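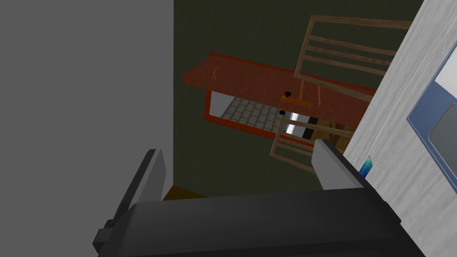 Gripper with its fingers open (computer render)

Summer drinks testers wanted for August!

Hello lovely people! If you've been reading for a while you'll know I have been threatening to put all my cold drinks into one proper little book. Well, I'm doing it! The recipes are written, my fridge door won't shut for all the jugs, and now I need people who aren't me to make them in their own kitchens and tell me where I've gone wrong.

There are 26 recipes in all. Cordials, iced teas, a couple of shrubs (the vinegary kind, don't pull that face until you've tried the gooseberry), two slushy things for children and my mum's spiced iced coffee, which I have finally got her to measure out. Everything is alcohol free. I'm looking for nine testers, and each of you will get a small bundle of recipes to work through during August. You can make them in any order and on whatever day suits you.

What I'd like from you

Make each drink once exactly as written, even if you think it needs more sugar. Especially if you think it needs more sugar! Then fill in the form, which asks how long it took, whether anything was confusing, what it tasted like and whether you'd bother making it again. After that, muck about with it as much as you like and tell me what you did. Last summer a reader put cardamom in my plum cordial and I haven't made it any other way since.

Please be blunt. I have friends who say everything is delicious and I love them dearly but they are no use to me at all.

Who I'm after

You really don't need to be a good cook. I'd be very happy to hear from people with a tiny kitchen, people who have never made a cordial in their lives, and people who always skip the long bit at the top of a recipe and go straight to the ingredients. You'll need a fridge with some room in it, a saucepan, a sieve and something to measure with. A few of the recipes want a blender, so do say if you haven't got one and I'll give you a bundle without those.

I'm in Grestport and can drop off fruit to anybody here or over in Grikness, as my neighbour's currant bushes have gone completely mad this year. If you live further away you are still very welcome, you'll just have to find your own currants. Frozen ones are fine and I'd quite like someone to test with frozen anyway.

Allergies: one bundle has almond in it and several recipes use honey. Tell me what you can't have when you write and I'll sort your bundle around it.

What you get

I can't pay a wage for this, I'm afraid, and I'd rather say so now than at the bottom in small print. I will pay for your ingredients (keep your receipts, a photo of them is fine), and you'll get a printed copy of the book and your name in the back if you want it there. There's also a tasting get-together on the last Saturday of the month in the garden behind the Vincze tea room, from three o'clock until we run out of ice. Bring whoever you live with. Bring a hat too, there's hardly any shade before five.

The newsletter goes out to over 4,000 people now, which still makes me feel a bit wobbly when I press send, and they will all be hearing about the book, so I do want it to be right.

How to join in

Use the contact form on this site and put "drinks tester" in the subject line. Tell me:

Your name and roughly where you live
What you usually drink when it's baking hot
Anything you can't eat or drink
Whether you've got a blender
The last recipe that annoyed you, and what it did

I'm reading that last answer first, so have a good grumble!

I'll be choosing people as the messages come in and I'll write back to everyone, though it may take me a few days if the weather stays like this and I'm at the beach. If you don't get a place this time I'll keep your name for the winter lot. Hot chocolates, mostly, and a mulled pear thing I'm still arguing with.

One more thing, the bottles. If you've got any of those old Vallberg ones with the swing tops sitting in a cupboard and you don't want them, please can I have them? I'll swap you for cordial.

Eyerusalem Tamiru x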